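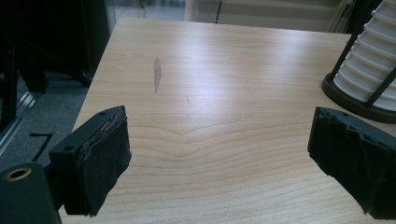
The tabletop, with its pale grain and one dark gray mark.

Print | E-mail

Setsuko Okabe has been refinishing tables for a living long enough that she looks at a surface before she looks at the person showing it to her. She runs a small workshop called Ogura, where she takes in kitchen and dining tables, sands them down and sends them home again. I asked her about light-colored wood, which is what most of her customers own now.

"People buy a pale table because the room looks bigger with it," she said. "Then they find out it shows everything. Pencil, coffee, the dye from a newspaper. A dark table has the same marks on it and you don't see them."

The grain on this one runs in fine wavy lines and bends into a shallow V near the middle. Okabe likes that kind of pattern and says customers often ask her to sand it out.

"They think it's a fault. I tell them it goes down into the board. I could sand all week and it would still be there, maybe a little different in shape."

The gray smudge is another matter. It looks like pencil, and Okabe treats marks of that sort as pencil until they prove to be something else. She starts with a white eraser, the soft kind sold for school use, and works along the grain in short strokes. If that lifts some of it, she keeps going. If it doesn't, she wipes the spot with a barely damp cloth and a drop of dish soap, dries it right away and looks at it again the next morning.

"Most people go to sandpaper first. Then they have a clean spot the size of a plate and the rest of the table looks dirty next to it."

When she does sand, she does the whole top. Her last pass by hand is with 600 grit, and she doesn't go finer. A table sanded too smooth won't take oil evenly, in her view, and a soft sheen is enough. Too much shine in a room with a big window and you can't read at the table.

Her business partner, Kazuhiro Murakami, handles pickup and delivery and does most of the oiling. He puts on two thin coats a day apart.

"Thin means thin," Murakami said. "You wipe it on and then you wipe it off. If the cloth sticks, you left too much."

He also checks the light before he calls a table finished. He crouches at one end so that the reflection falls across the top, then walks around and does the same from the other side. Dull patches show up that way, and he marks them with tape.

The shop finished 81 tables last year. Okabe said the number would be higher if she took in chairs, and she does not plan to take in chairs.

I asked what she has at home. A pale table, she said, bought used. There is a ring on it from a flowerpot and she has left it alone.

"I work on other people's tables all day. Mine can wait."

May 21, 2021

Print this article | E-mail to a friend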